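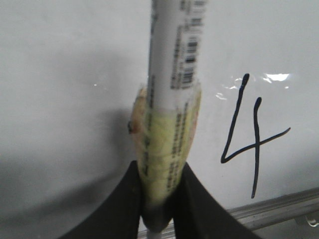
I bought the Grullodach label printer in July to sort out the shelves in my workshop and the boxes of craft supplies next to it. It replaced a Bunting handheld that I had used for years and that finally stopped feeding tape. Most of what I label is small and round: glue, paint, markers, tubes of filler. Round things are hard on labels. A barcode run lengthwise along a white tube, with the small print beside it, stays readable from one side, while a sleeve wrapped around the same tube can wrinkle a little. I wanted a printer that could do both kinds of label without much fuss.

Setup took longer than it should have. The printer comes with a power adapter, one roll of tape and a folded sheet of instructions that covers loading the roll and very little else. You need the app to change the font size, and the app wants an account before it will print anything. Once I was past that, it found the printer on the first try and has kept the connection ever since.

Print quality is good. Letters are dark and even at the larger sizes. At the smallest size the lowercase e and a start to fill in, so I don't use it. Barcodes came out clean along the length of the tape. I keep a simple stock list on my phone and the phone camera reads the codes without trouble.

The adhesive is the weak point. On flat plastic bins it holds well. On anything narrower than a broom handle, the standard tape lifts at the ends within 2 weeks. Pudier makes a thinner tape that fits the same slot, and it wraps much better, but it tears if you try to take it off and move it. I now use the standard tape on bins and the Pudier on tubes and bottles.

The cutter is manual and a bit stiff. You have to press the lever all the way down or the tape hangs on by a corner. It also wastes a strip of blank tape before every label, so I print in batches of 6 and cut them apart with scissors.

The battery lasts me 4 evenings of steady work. Charging is slow, and the printer can't be used while it charges - a strange choice on a machine that will sit on a desk most of the time.

I also looked at the Flirneck, which has an automatic cutter and costs more. If you print labels every day, I would pay the difference. For a home shop the Grullodach does the job, and I would buy it again with a spare roll of the Pudier tape.

Monday, December 18, 2023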